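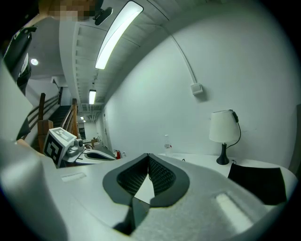
By Hongmei Ye | 23 October 2019 | Site visits

Sernum opened its handling workshop to outside visitors for one afternoon, and I went mainly for the hand-held grippers. The company builds them with Montes, which supplies the finger pads and the replacement mesh. A second firm, Zuvance, had a stand near the entrance with printed material on its tracking software, but no hardware was running there during my visit.

The demonstrations took place on an ordinary white table. The grippers are carried by a person, and the recordings are later used to train an arm. Each one looks out over its own jaws, so the two mesh-covered pads are always in view, set in a V with a black border. The operator's working rule is that whatever is being picked up should pass through the opening of that V before contact. Visitors who approached from the side were asked to back off and start again.

Objects were household items. A clear plastic water bottle stood near the middle of the table and a small lamp with a white drum shade stood to the right, its cord looping down toward the tabletop. I was told that clear bottles stay on the list of hard cases. The side of a bottle gives the camera little to hold on to, and people tend to squeeze too late. The lamp is used for a reach-and-withdraw exercise in which the gripper has to clear the cord.

Position is recovered from printed markers. A white cube with black-and-white patterns on its faces sat on the left part of the table. Before each run the operator holds the gripper toward the cube for 5 seconds. The software then fixes a common origin for the session, and if the cube is moved, everything recorded after that point is thrown out. This happened once while I was there, and the group waited while the setup was repeated.

Each visitor was allowed one practice run and one recorded run, with a limit of 90 seconds. Mine took most of that. The grip is heavier at the front than I expected, and the wrist drops after a few repeats. The trigger travel is long, with a light spring, so it is hard to tell by feel when the pads have closed. I had to look. An engineer said a stiffer spring is being tried.

Sernum gave the size of its current set as 1,762 recorded runs, collected by more than 30 people. I asked how many are discarded and did not get a figure. The most common faults were said to be fast turns, which lose the tracking, and fingers placed over the lens.

The trained arm itself, a Mumard unit, was shown on video only. In the clip it picked up a bottle and set it down again at what I took to be half the human speed. No cup or cloth tasks were included.

The wide view distorts the room a good deal, and walls that are straight come out bowed. The engineers correct for this in software. The correction was not part of the tour.

A second session is planned for November, with the arm present. Visits are booked through the front desk at Sernum, and groups are kept small. Wear shoes with a closed toe.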